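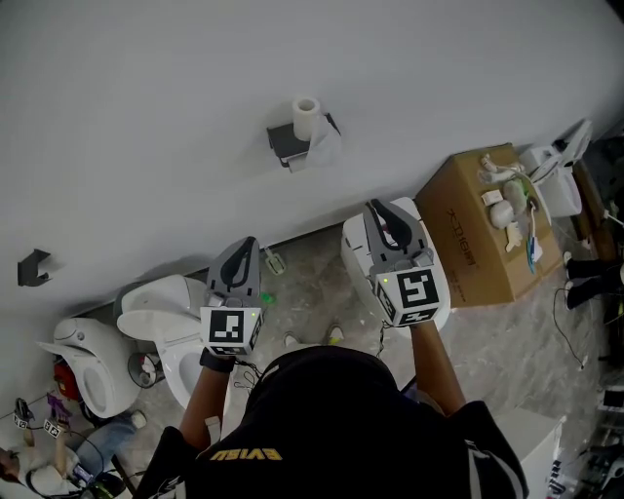

Black T-shirt, yellow lettering on the back, a glove on the left hand only.

Araceli Cárdenas has signed for Berell on a two-year deal, and she wants it known she took the bus to do it. "My car's in the shop. I had my boots on my lap the whole way."

The midfielder, 24 goals short of nothing she says she cares about, leaves Edwards after 124 games. Free transfer. Her contract ran out in July and talks on a new one went nowhere. "They offered me one year. I said fine, let me think, and then the phone stopped ringing. No hard feelings. Well, a few."

Berell finished the season with 97 goals against them in all competitions, friendlies included, wich is the number she brings up before I can. "Somebody has to stand in front of that defense and kick people. I'm good at it."

We talk in the hallway outside the medical room. She passed it this morning. Knee is fine, ankle is fine, she's sick of being asked about the ankle.

Coach Mared Hughes called her three times in one evening. "The third time I was in the bath. Mared just kept going, shape, press, who plays left. I got out cold." 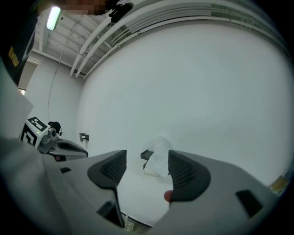
A crumpled white plastic bag on a white tabletop.

Hughes stops by, halfway through a sandwich. Does Cárdenas start on opening day? "If she can run, she starts." Can she run? "Ask her."

She can. "I did hills all summer. My brother timed me and he's a liar, so take a bit off."

The home crowd last time out was 1348. Edwards used to draw more than that for cup games. Doesn't bother her. "You hear every word at a small ground. I like that. I answer back sometimes, I've been been told to stop."

Number on the shirt? Not settled. She wants the 2, which is a fullback's number, and the fullback has it. They are negotiating. Lunch has been offered.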